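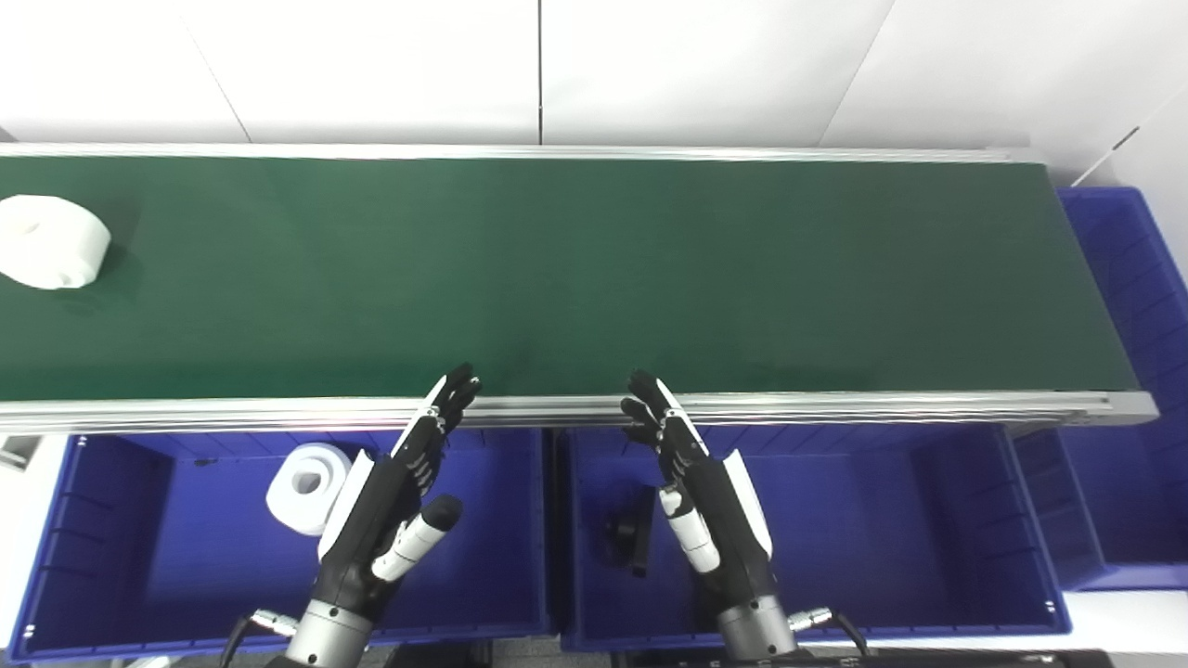 What should be checked first when a two-handed sorting cell is taken over by a new crew? The position of the belt relative to the hands, with the power off, before any program is opened.

Chapter 7
Setting Up and Keeping a Two-Handed Sorting Cell

The earlier chapters treated the arm, the wrist and the hand as separate assemblies. This chapter treats them as parts of one cell. The cell used throughout is the Ullon, a training station in which a pair of hands takes goods from a long conveyor and places them in open bins below the near rail. Students who have access to a different station may follow the same order of work, provided they replace the values given here with those from their own setup sheet.

By the end of the chapter, the student should be able to level and square the conveyor, fix the bins in their taught places, inspect the hands and wrist cables, and return the cell to service with a complete entry in the log.

7.1 The Cell at Rest

A cell is easiest to judge when nothing in it is moving. In the rest position used in this book, both hands are open and held apart over the bins, with the fingers pointing toward the near rail. Each wrist has its own cable, and each cable must have room to move without being pulled straight or pinched against the equipment below.

The rest position is also the reference for most faults. If the fingertips of one hand stand noticeably farther from the rail than those of the other, the technician should stop and find the cause. The usual causes are a conveyor that has been bumped, a wrist clamp that has slipped, and a home position that was stored while the cell was out of square. Correcting the program in the first two cases hides the fault and should not be done.

7.2 Goods for Practice

Light, forgiving goods are best for the first runs. A roll of toilet paper serves well: it is cheap, it yields under the fingers, and it shows plainly when the grip is too tight. It may lie on its side on the belt or stand on end in a bin, and the two cases call for different hand positions. Stray parts should be removed from the bins before a run is started – a small dark bracket on a bin floor is easily overlooked and may tip a roll that is set down on it.

7.3 The Conveyor

The Tinolis conveyor described here has a belt length of 1,768 mm between roller centers. It is leveled first along its length and then across its width. Both rails are then wiped down, and the end cap is checked for loose screws.

Belt tracking is checked after leveling. Run the empty belt at low speed for 13 full turns and watch the edge at the discharge end. If the belt creeps toward one rail, adjust the tension screw on that side by a quarter turn and repeat the run. Do not adjust both screws at once.

7.4 The Bins

Bins are often treated as loose items, but the hands depend on their position as much as on that of the belt. Each bin should sit flat, with its label facing the operator's side. A bin with a cracked rim or a bowed wall is withdrawn from use. Spare crates may be kept at the end of the conveyor if they stand outside the reach of the hands at full extension.

7.5 Service Intervals

The Hakala hands are inspected after every 600 hours of operation. The inspection covers the finger joints, the thumb joint, the side panels and the cable connectors at the wrist. Connectors are tightened by hand only. A joint that feels rough when moved with the power off is entered in the log and referred to the service department.

The sample log pages at the end of this chapter come from the Ilex training center and begin with the entry for 04/12/2023. Students should read them before starting Exercise 1, in which the conveyor is deliberately set out of square and must be brought back to its reference marks.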